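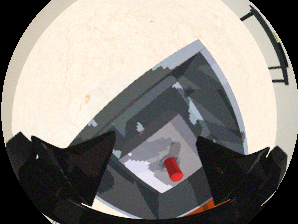

The April meeting of the Iscombe Digital Currency Circle opened at 7:05 p.m. in the upstairs room at Welgate, with Evander Lamont in the chair and the coffee already gone. Minutes of the March meeting were approved after the word "guaranteed" was struck from item four, where it had been attached to the word "yield." The chair opened by comparing the club's shared wallet to a square gray bin with sloping sides, in that things slide toward the middle and then somebody has to go in after them. The comparison was allowed to stand. Apologies were received from Papadopoulos, who was moving house and had asked that his views on stablecoins be taken as read. They were taken as read.

1. State of the wallet
The chair reported that the shared wallet was worth less than in March and more than in January, and asked members to choose whichever of these they preferred. No purchases were made during the month. One sale was made by accident and reversed at a cost of $60 in fees and price movement, which the chair described as tuition. Members asked whose tuition. The chair said the club's.

It was agreed that transactions will now need two signatures out of three. The keyholders remain the chair, Papadopoulos and Kenik. Kenik asked that it be recorded that his hardware device works perfectly well and that he simply does not remember the PIN. Recorded. He has four attempts left and was asked not to make any of them at home alone.

2. Custody and backups
Long discussion. The present arrangement, with the recovery phrase split between two envelopes, was felt to be sound apart from both envelopes living in the same drawer. Moved that one go to a safe deposit box. The box rents for $70 a year. A member pointed out that this is a bank, and that the founding statement of the Circle has a paragraph on banks. The paragraph was read aloud. The motion carried anyway, 60 percent in favor, with the author of the paragraph abstaining.

A proposal to engrave the phrase on steel plates was held over to May. Kenik will find out what the plates cost and whether his brother-in-law's engraver does lower case.

3. Monthly buying plan
The plan, as members will recall, is to buy $100 of bitcoin on the first of each month regardless of price. It was established that "regardless of price" has been read by some as "unless it looks high." The chair went through the record: two months skipped for looking high, one skipped for looking low, and one doubled after a podcast. Agreed that the purchase be automated and that the password for the automation be kept from everyone who was in favor of the podcast.

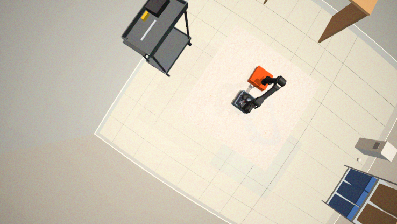 Robot arm and orange box, Welgate.

4. Talk: fees and what we are paying for
Evander Lamont gave the talk, the booked speaker having sent slides but not himself. The main point was that network fees depend on how much data a transaction takes up and how busy things are, and have nothing to do with the amount being sent. Several members had believed otherwise for years. A tidy-up of the wallet's many small deposits was recommended for a quiet period, when fees are low. Questions ran to 25 minutes, most of them about one member's missing coins from an exchange that has since closed. The Circle has no remedy to offer but was sympathetic until 8:40.

5. Price forecast contest
Entries for the year-end contest now close in May. The stake is still one dollar, and the prize is still the jar. Last year's winner missed by more than $1000 and has mentioned the win at every meeting since -- including this one, under item three.

6. Other business
Tax records: members were reminded that swapping one coin for another can be a taxable event in itself. Some quiet followed.
The mailing list has been getting offers to double our holdings within the day. Please stop replying to them, even to argue.
Kenik still has the extension cord.

Meeting adjourned at 9:10 p.m. Next meeting in May, same room, Papadopoulos to bring coffee.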